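Chapter 6
Comparing Grippers on Soft Goods

Rigid blocks are easy to grip and tell us little about how two grippers differ. Clothing is harder. It bends, slides and bunches up, and dark fabric gives a camera few edges to follow. This chapter compares hand-held grippers on garments spread or heaped on a bed, using the scoring sheet from the Semcombe trials.

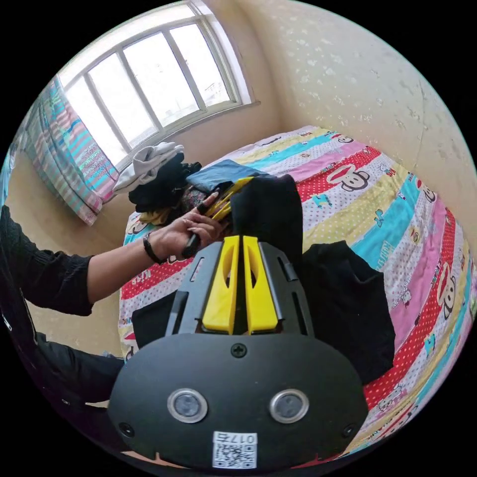
6.1 Choosing the Test Surface

A plain sheet makes the camera's job too simple. The Semcombe trials called for a printed cover and scored 76 grasps per finger type. Record the cover, the garment and the light before each set, and change only one of them at a time.

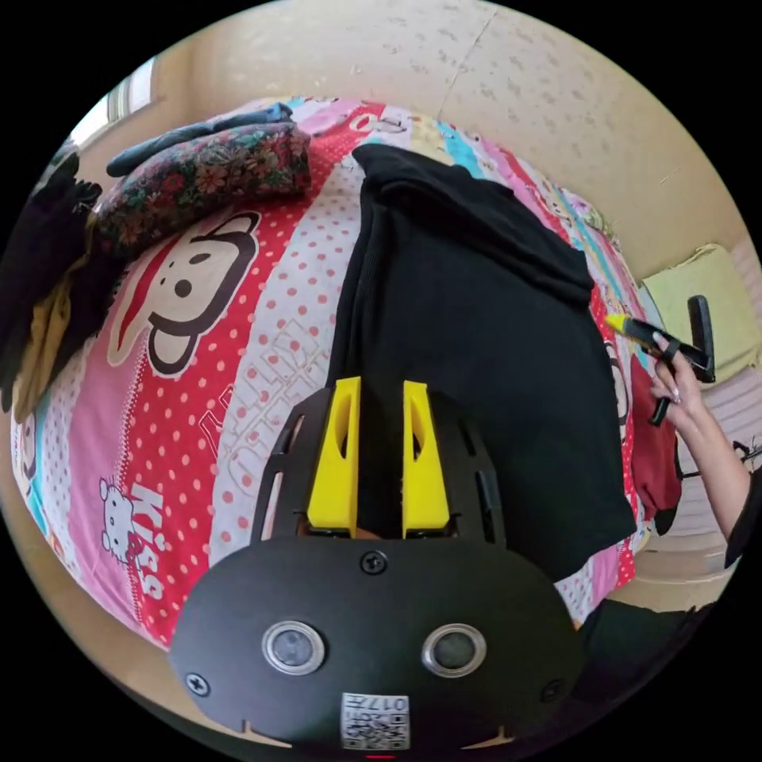 Figure 6.2 Yellow slotted fingers pointed toward a black ribbed knit on a patterned duvet.

Section 6.2 covers finger shape. Camera placement follows, with the Mundance controller settings listed at the end of the chapter.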